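So the spreadsheet has grown a second tab. I said in September I'd stop fiddling and commit to a list, and I nearly have, but then I spent an evening comparing gripper fingers and here we are.

For anyone joining partway: I'm planning a small robot arm setup for handling clothes. Picking them up, spreading them out, eventually folding them if I'm very lucky. The whole pot is £2,000 and I refuse to go over it (I've said this before about bicycles).

The arm is the big one. I've settled on the Kodness, secondhand, for £583 less than the new price, and that saving is basically what's paying for everything else. I looked long and hard at the Ikell as well and it's a lovely bit of kit, beautifully quiet, but the wrist mount is its own odd shape and every accessory would need an adapter. Adapters are where my last budget went to die.

Next is fingers, and I've changed my mind completely! Originally I had one set down, the plain ones, as a line of small change near the bottom. Now there are 3 sets on the list and I'd happily drop something else to keep them. Cloth is thin and it slides about, and the pads are the only bit of the whole machine that touches it. Ribbed pads, definitely. Spares too, and a lint roller, which I'm putting under consumables with a straight face.
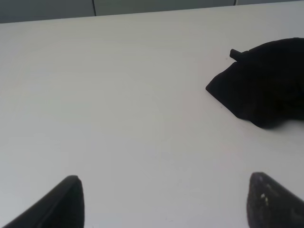
Wide open over the white table, and then right in close on some dark fabric with a bright print.

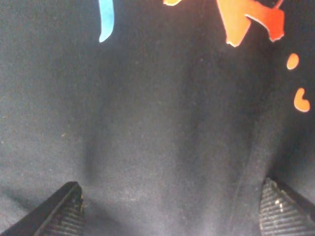

Look at the fluff on those black fingers! Pale specks on the pads in both. I'd put nothing at all down for cleaning, so there's now a line for brushes and wipes. Small money, but it's the sort of thing I'd have been cross about in week two.

The wrist camera is the item I keep going back and forth on. Dark fabric is hard work for a cheap sensor, all the folds sink into each other, and I've got a choice between the Tutik, which copes well in dim light, and a basic one with a decent lamp above the table. I'm leaning towards the lamp. I can use a lamp for other things. If it's no good I can still get the Tutik later on, and the mount fits both.

For the table I'm going plain and white, up to £40, and if I can find an old one with a smooth top for less then so much the better. I want to be able to see where the cloth stops and the table starts.

Still undecided: whether to buy the Wragg control box or make do with my old desktop. The desktop is free. It also sounds like a hairdryer.

Terence Hulme wrote underneath my last list that I'd forgotten the power supply, and that I should price the cables before I price anything fun. He also reckons I ought to hold back a tenth of the money until the arm has been running for a month, and spend it on whatever has annoyed me most by then. I love this idea. That's £200 put aside, so the Wragg box is probably off, unless the arm turns up with its cables included. I've emailed the seller to ask.

Next post should have the final list, with the power supply on it this time.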